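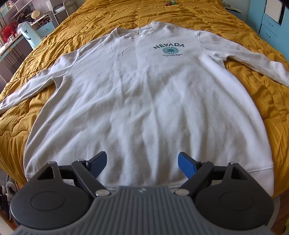 Shanthi Khondokar asked on our last call why a laundry project spends so long on sweatshirts when towels are what most families say they drown in. Fair question, and I've been chewing on it all month! Towels are rectangles. Once somebody has learned one, they've learned them all. A sweatshirt has two long sleeves, a thick hem and a collar that never wants to sit straight, and it's the first thing people give up on and shove in a drawer.

## Where we are in March

The folding sessions are up and running in both places, Jitholm and Pruitt, and we've done 14 so far. We work on the bed, in a real bedroom, with whatever came out of the dryer. I know the proposal said folding tables (I wrote it, I remember) but people fold on their beds at home, and a soft quilted comforter with ridges in it is a whole different surface from a tabletop. Sleeves drag. Smoothing one side wrinkles the other. Better to practice on the thing you'll be using.

The order we've settled on for whites is sweatshirts first, laid face up with the sleeves spread out, then T-shirts, then socks at the very end.
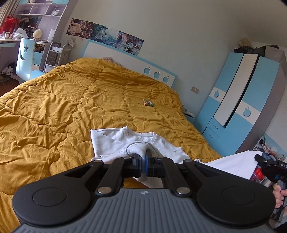

I had it the other way around in January, socks first to warm up, and it was a mess — little piles all over the bed and no room left to open out a shirt. Switching the order is the best change we've made, and it cost nothing.

The Woder handout is finished too. It's one sheet, printed both sides, and we ran off 500 copies. Driritz did the printing and they came in at $110, a bit under what I'd set aside, so I'd like to move the leftover into mesh bags for socks if that's okay with you.

## Still bugging me

T-shirts with one sleeve folded in and the other forgotten. I see it constantly, and I do it myself. I'm rewriting step 5 on the handout before we print any more.

Also, Pruitt wants evening sessions, starting at 6:30. I said yes before checking the budget, sorry! Numbers for that are coming with the April report, along with the mesh bag prices.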